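Good morning, everybody, and thank you for giving up part of your Sunday. (Wait for the chairs at the back to settle.)

I want to talk about cats and water, and about why so many of the cats I see drink less than they should. I've been at this a long while, and I still get it wrong with my own two, so please don't feel scolded by anything I say in the next 30 minutes.

**Start with the food**

- Cats come from dry-country animals and never developed much of a thirst. They expect to get most of their water from what they eat.
- A cat on kibble alone has to make up the difference at the bowl, and plenty of them simply don't bother.
- Canned food is the easiest fix I know. If your cat turns up her nose, try a teaspoon beside the usual dinner and be patient - weeks, sometimes.
- Mention Mousavi here! He was fourteen, had never touched wet food in his life, and came around to it in a month on warm tuna water (no salt, no onion).

**Then the bowl**

- Wide and shallow, so the whiskers aren't squashed. Wash it every day, please, with soap.
- Move it away from the food and well away from the litter box. I wouldn't want my glass there either.
- More than one bowl, in the spots where your cat already likes to spend her time. Upstairs counts.
- Fountains: lovely for some cats, ignored by others. Borrow one before you buy one.

(Slow down here, I always rush this part.)

**When to call the vet**

- A tomcat straining in the box and passing nothing is an emergency, day or night. Don't wait for morning.
- A cat who suddenly drinks a great deal more also needs to be seen. Kidneys, thyroid and diabetes can all begin that way.
- Tacky gums, sunken eyes, hiding, skipping meals. Call and describe what you're seeing. 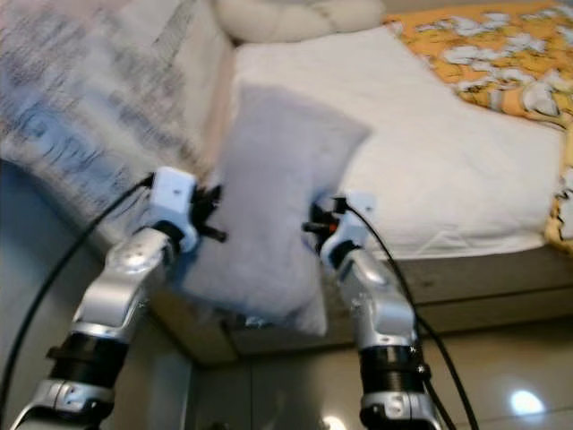

Nesma Naciri wrote to me after the last talk that she had moved the water bowl across the kitchen, changed nothing else, and was now filling it twice as often. Read that one out, and then ask who else has tried it.

Questions next. Handouts are by the door, and do take one for a neighbor.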